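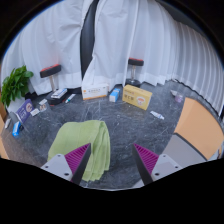

Domestic kitchens lose a measurable share of their heated water through taps left running while surfaces are wiped down. This report examines that loss in the shared kitchens of the Forkholm student residence and compares two cleaning routines. The worktops considered were of the dark, pale-veined, marble-patterned type, with a folded light green cloth as the cleaning tool. On a dark patterned surface of this kind, streaks left by hard water are easy to see, and residents tend to rinse and wipe again until they have gone. The second rinse is where most of the avoidable use was expected.

1. Method

Flow was logged at the hot tap in 5 kitchens over 9 weeks, beginning in March. Each tap was fitted with an inline Lasent pulse meter, read at the end of every week. Residents were told that water use was being measured but were not given the figures until the work was finished.

Routine A was the existing habit: the cloth is rinsed under the running tap as often as the user thinks necessary. Routine B used a bowl filled once to a marked line, with the cloth rinsed in the bowl and the tap kept closed. Kitchens followed Routine A for the first four weeks and Routine B for the next four. The last week was left free, to see which routine residents would return to.

A cleaning event was defined as any period of hot flow between 20:00 and 23:00 which a resident had also marked on the sheet by the door. Flow without a matching mark was left out — mostly washing-up and filling pans.

2. Results

The sheets gave 549 usable events. Median hot water use per event fell from 6.2 litres under Routine A to 2.4 litres under Routine B. The spread also narrowed, as would be expected when the volume is fixed by the bowl.

In the free week, three kitchens kept the bowl and two went back to the running tap. One of the two had lost its bowl.

3. Sources of error

The Fonow logging sheet has one column for time and none for the number of people present, so events involving several residents could not be separated. Meter resolution is poor at very low flow. The Ó Gríofa correction was applied to readings below the rated minimum, which raised the Routine B figures slightly and left the Routine A figures unchanged.

4. Further work

The heater in the residence has a capacity of 3,000 litres and supplies the showers as well, so any saving at the kitchen taps is hard to detect in the fuel record. A separate meter on the kitchen branch would be needed before a cost could be given.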